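**Visit report: Feng sock mill, Bidbridge**
December 16, 2024

The mill opened its production floor to trade visitors for one day. Our group had 11 people, mostly buyers and quality staff from small apparel firms, with two teachers from a textile program. The tour followed the product, from yarn store to packing. My interest was in process control and seconds, so those sections are longer than the rest.

## Yarn store

Yarn arrives on cones and is held for two days before use. The room is kept at a steady humidity because cotton knits differently when it is dry, and the difference shows up as a change in leg length. Each pallet carries a lot card, and lots are not mixed within an order. Burgi Gasser runs the store and the planning desk next to it. She said the most common cause of a rejected order in past years was a lot change halfway through a run of dark socks. The two lots matched under the store lights and did not match in daylight.

The store also holds the nylon and the covered elastic. Elastic is used oldest first, with no exceptions, and anything past its shelf date is sent back or scrapped. I asked whether old elastic could be tested and released. It can, but the test takes longer than the yarn is worth.

## Knitting

The floor has 27 single-cylinder machines in use. Each one knits the sock from the cuff down and delivers it through an air tube into a bin. Cuff, leg, heel, foot, and toe are made in one pass, with the heel formed by reciprocating the cylinder. Daily output is 967 dozen pairs when the order mix is simple, and lower when there are color patterns, which need more yarn changes per sock.

Rhun Mostyn, the knitting supervisor, walked us through a machine with its covers off. The items he checks at the start of each shift are:

- needle and sinker condition
- elastic feed tension
- yarn finger timing
- oil level and drip points
- air pressure at the delivery tube

Oil got the most time. A leaking drip point leaves a thin line down the leg that washes out of white cotton in finishing but can leave a dull stripe on nylon. The mill changed its needle oil in November. Mostyn considers the trial unfinished and would not give a result.

Broken needles are found by the first sock after the break, if the operator is checking. If the operator is not, they are found at inspection, with a full bin behind them. The current rule is one sock pulled from each bin every half hour, turned inside out, and stretched by hand over a form.

## Toe closing

Most of the machines deliver an open tube, and the toe is closed on a separate line. Two methods are in use. The cheaper one sews across the toe and leaves a ridge inside the sock. The other joins the edges loop by loop and leaves a flat seam. It is slower and depends heavily on the operator loading the points correctly.

Several visitors asked for the cost difference per pair. We were told it varies by order and were given no figure. From the staffing on the line, I would expect it to be large on thin dress socks and small on heavy ones, where the loops are easier to see.

## Color and surface inspection

Dark shades are judged in a booth with matte gray walls and a matte gray bench, under a daylight lamp and then under a store lamp. Chenxi Duan, who runs the small test lab, argued for the gray bench at some length during the question period. A polished surface sends light back into the viewer's eye and lifts the apparent shade of anything next to it.
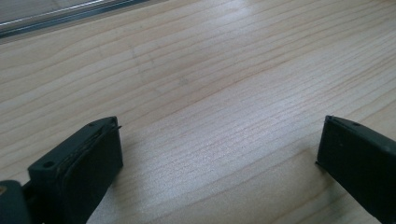
Shade disputes with customers usually come down to where the customer looked at the goods. Duan asks for the lamp type, the background, and the viewing angle before she will discuss a claim. Pale wood with even a slight sheen is a poor background: a broad patch of reflected light in the middle of a tabletop is enough to wash the grain lines out to near white, and a charcoal sample placed beside it will read differently from one placed at the warmer end. She sends customers a folded gray card with the approval samples. Return rates on shade have come down, though the mill also tightened its lot rule in the same period, and the two effects cannot be separated from the records we were shown.

Fastness testing is done in the same room. Black is tested for rubbing wet and dry, and for staining on a multifiber strip. The mill buys most of its black yarn already dyed, so a failure here goes back to the dyer. Duan keeps cuttings of failed lots in a binder, which was passed around.

## Stretch and size

Leg stretch is measured by pulling the cuff across two pins to a fixed load and reading the width. Length is measured flat, from cuff edge to toe, after the sock has rested. The rest period matters more than I expected. A sock measured straight off the toe line can be outside tolerance and come back inside it an hour later without any treatment.

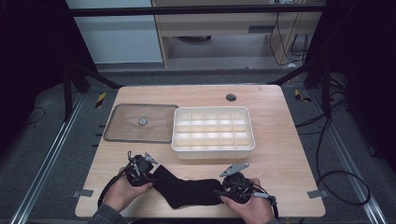
*Black sock laid crosswise on a tabletop, cuff at left, toe at right.*

The size record is kept in Rultero, a production package the mill adopted to replace paper sheets. Operators enter width and length at a terminal and the system flags a drift across consecutive readings. It does not yet link to the lot cards in the yarn store. Gasser enters those by hand – a weak point, and she described it as one.

## Boarding and pairing

Socks are pulled onto flat metal forms, steamed, and dried. This sets the shape and hides some faults, so a second inspection afterward is not a substitute for the first. Pairing is done by hand. Operators match length first, then shade, then cuff height. Singles go into a rack by style and are paired again at the end of the order.

Seconds are sorted into three grades. The top grade is sold in the mill shop, the middle grade goes to a dealer, and the rest is shredded for filling.

## Work surfaces

One visitor asked about snags from benches, which I had also planned to raise. Fine nylon catches on any raised grain or chipped edge. The mill checks its benches weekly by dragging an old stocking across the surface and looking for pulls. Marks that do not catch are treated as a cleaning matter, and pencils are banned from the pairing area because graphite transfers to white goods.

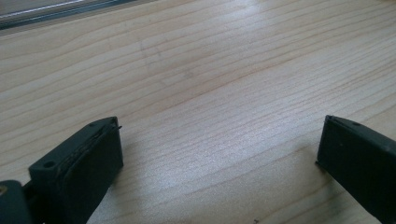 *Light wood tabletop with a faint grayish smudge.*

## Points to follow up

- Ask for the oil trial result once it is closed.
- Get the rest period used before length measurement, in writing, for our own specification.
- Check our approval procedure for viewing background. We do not state one at present.
- Request a sample of each toe seam on the same style and yarn.

The mill shop was open until four. Parking is behind the boiler house, and the Hatedby bus stops at the gate.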